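Sostum Share New Single "Kestitz" Ahead of Second Album

Apr 21, 2019
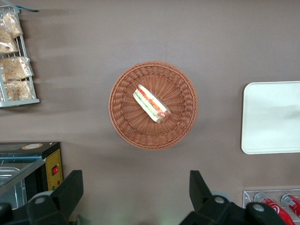
Sostum have released a new song called "Kestitz," the first music from the duo since their EP came out in January. It is slower than anything on that record, and it starts with only a piano and the voice of Larysa Vakulenko before the drums come in after the first chorus. The words are about a small railway station where two people wait for different trains, and neither of them wants to leave first. In the second verse she sings about "bread and lettuce in a plastic skin," the kind of lunch you buy before a long ride, like the wrapped sandwich in the woven basket. It is a plain line, but she sings it so softly that it stays with you longer than the chorus.

Vratislav Danko, who plays the keyboards and produces all of the songs, wrote the melody on tour last year. "We had nine minutes of it at the beginning," he told us by email. "Larysa said that it is a nice song but people have to go to work. So we cut and cut, and I think now she was right."

The finished version is a little under four minutes long. Fans of the older, faster songs may need to listen two or three times. The tempo is only 81 beats per minute, while their best known track, "Ouellet," runs at 122, and there is no big moment at the end for dancing. What you get is a very warm bass sound and a backing choir which is all Vakulenko, recorded many times over. I liked the last half minute most, when the piano comes back alone and you can hear the pedal moving.

"Kestitz" will be on the second Sostum album, which does not have a title yet. The duo say that the recording is finished and the mixing is still going on. The single is out now on Kultum, as a download and on a seven-inch record limited to 3000 copies. The B-side is an instrumental version of the same song. A video is also planned, and Vakulenko will direct it herself. Tour dates are going to be announced together with the album.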